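Jenamley course site, editors' meeting, Wed 25 September

Present: Dagmar Tichý, Efren Padilla, Jomar Dalisay. Kenneth Javier sent regrets and 12 comments.

1. Quiz import
Still broken, though now in a nicer font.

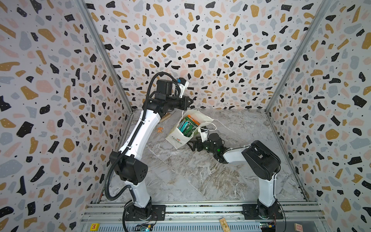
Does the import keep learners' old scores? Only if the unit ID stays the same.

2. Course banners
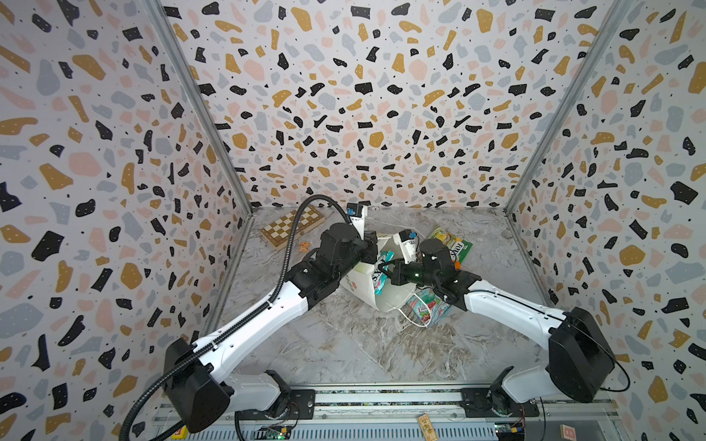
Banner text stays at 60 characters. Efren wants a busier background — terrazzo, like those walls with the mustard and black chips. Dagmar asked who would read white text on it. Deferred to June. 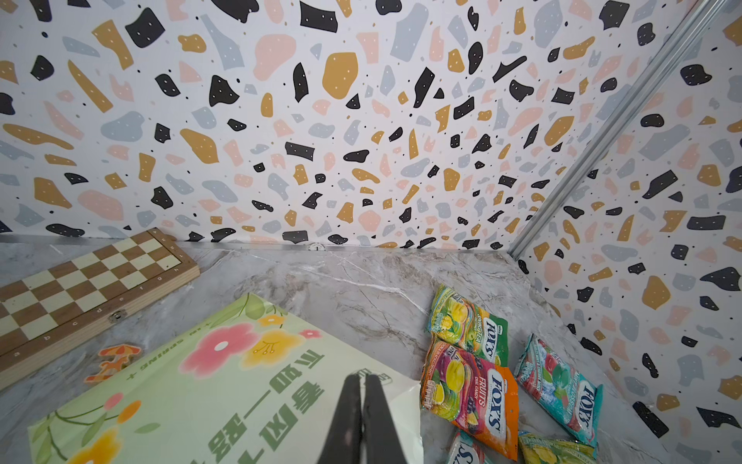

3. Next steps
Jomar to retest the import.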